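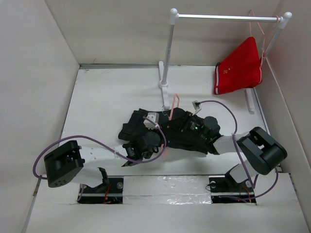

The renovation of the Ledgate building is in its second phase, and the work covered by this report ran from September to the first week of the new year. Demolition inside the east wing is finished, the temporary roof over the loading court is in place, and the first of the new lab rooms on the ground floor has been turned over to its users. That room was the pilot for the wall and floor finishes we plan to use on the rest of the level. The groups moving in have asked for plain matte white surfaces wherever they can get them, though a white floor also shows every smudge and scuff mark. We have taken the second point into account in the floor specification, described below.

Design and permits

The city approved the revised site plan with two conditions. The first is that the sidewalk on the north side stay open during the academic year. The second is that the brick front on the street side be kept to its full height. Prestard, the architects, had already drawn the front as retained, so the second condition costs us nothing. The first means that deliveries have to come through the loading court, and the contractor has changed the crane location to suit.

The preservation group that objected to the original plan has seen the new drawings. Zineb Younis met with its members twice. They still oppose removing the rear stair tower but have told us in writing that they will not appeal the permit.

Construction

El Khatib, the general contractor, reports that structural steel for the east wing is fully ordered and that 300 of the 466 new window units have been delivered. The rest are held at the supplier until there is dry storage on site. Installation starts on the second floor and works up.

Two problems came up. Old fuel oil was found in the soil under the former boiler room. It was removed and the hole backfilled, and the state inspector closed the file in December. The cost came out of contingency. Separately, the concrete slab in the basement was thinner than the 1960s drawings show. It has to be topped before the heavy freezers go in. Gerardo Morelli has priced the topping and we expect to sign the change order this month.

The net effect on the schedule is a delay of 15 working days. El Khatib believes part of that can be made up by running the basement and second floor crews at the same time. We have not counted on it in the dates given here.

Floor finishes

The sheet flooring in the pilot room marks easily near the doors and under rolling chairs. Cleaning staff can get most of the marks off, but it takes longer than the maintenance budget allows. Prestard has proposed a light gray flooring from the same supplier for corridors and shared rooms, with white kept only where a research group asks for it. The price difference is small. We recommend the change and will go ahead unless the foundation has an objection.

Occupancy

Kristine Espiritu is handling room assignments. About 50 researchers and staff will move in when the ground floor is complete, most of them from the rented space on Kivham Avenue. The lease there can be extended month to month, and we have asked the landlord to confirm the rate. Two groups have asked for more power than was planned for their rooms. One request can be met from the existing panel. The other needs a new feed and is being reviewed by the electrical engineer.

Budget

Spending is within the approved total. Contingency is lower than we would like at this stage, mainly as a result of the soil removal. Once the slab change order is signed we will send a revised contingency schedule. No additional funds are requested in this report.

Next period

Basement slab topping, start of window installation, completion of the remaining ground floor labs, and a decision on the rear stair tower. Abdelkrim Belkadi will lead the site visit for foundation staff once the ground floor corridor is open, and his office will send a choice of dates. Hard hats will be provided, but visitors need to bring their own closed shoes.

Submitted 10th January by Abdelkrim Hegazy, Office of Capital Projects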